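Courses > Automation Planning > Unit 2 > Budgeting for a Sorting Cell
3 min read

Handout: What to put on the purchase list
Instructor: Lamai Khunthong

Read this before you start your own budget sheet. Bring a draft to the lab session. The sheet has two parts, equipment and consumables, and most drafts from last December were short on the second.

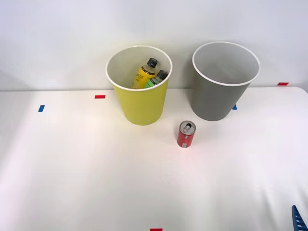
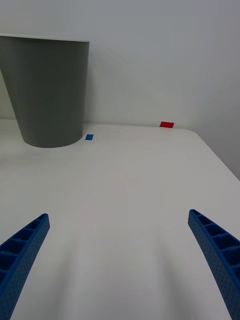

A quote for a robot arm covers less than a first-time buyer expects. The Nordale quote we use in this unit lists the arm, the controller and one cable set. Grippers, cameras, mounts and the table are separate lines, and you have to add them yourself. Price the fingers as a wear part and order spares with the first set. Then go through the small items. The bins, one yellow and one gray, go on the sheet, and so do the bottles and the can, the cloth or sheet covering the table, and the red and blue tape used for position marks. None of these costs much, but each one has to be bought, stored and replaced. If you change a bin for one of a different size partway through, you may need to redo your positions, so buy spare bins from the same order.

Figures for the exercise

Camera and wrist mount: $373
Table, covering and lighting: $800
Gripper fingers, bins, tape and test objects, first year: $900
Arm and controller: use the Nordale quote in your packet

Ornimell and Strachan both sell mounts that fit the arm. Compare them on delivery time as well as price. Strachan charges for shipping and Ornimell includes it, so put shipping on its own line or the totals will not match.

Labor goes on a separate page. Surachet Rattanakul runs the Stumari cell and will go over his setup hours in the lab. Count resetting the objects between runs as labor. Students often leave it out, and it takes up a good part of an operator's day.

To hand in: one equipment sheet, one labor page, and a short note saying which items you would cut first if the budget were reduced. Give item names and prices in the note. Late sheets go to the lab office.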